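Recipes Should Be Written in Grams

A cup of flour is a volume, and flour compresses. Spooned lightly into the cup it weighs one amount; scooped from the bag it weighs noticeably more. A recipe that prints only the cup measure leaves the baker to guess which one the author meant. 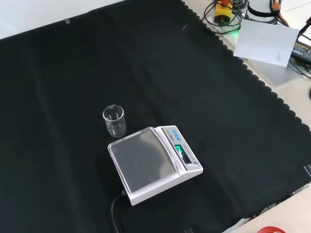
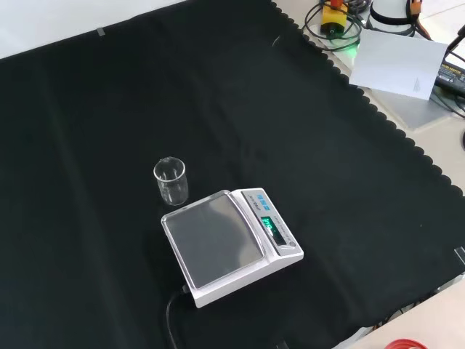
The usual objection is that scales are fussy and cups are friendly. I do not find this persuasive. A bread formula calling for 300 grams of flour and 213 grams of water can be repeated in any kitchen, and scaled by 2 or by 7 without fractions. The same formula in cups, when multiplied, multiplies its error too.

Flor Quispe has argued that older recipes lose their character when converted. The concern is fair for family cards, which should be kept as written. It does not apply to new books, whose authors almost certainly tested by weight and converted afterward for print.

Small quantities are the one exception I would allow. Many kitchen scales resolve to a single gram, too coarse for yeast or salt in a small loaf. Print teaspoons for those, and grams for everything else.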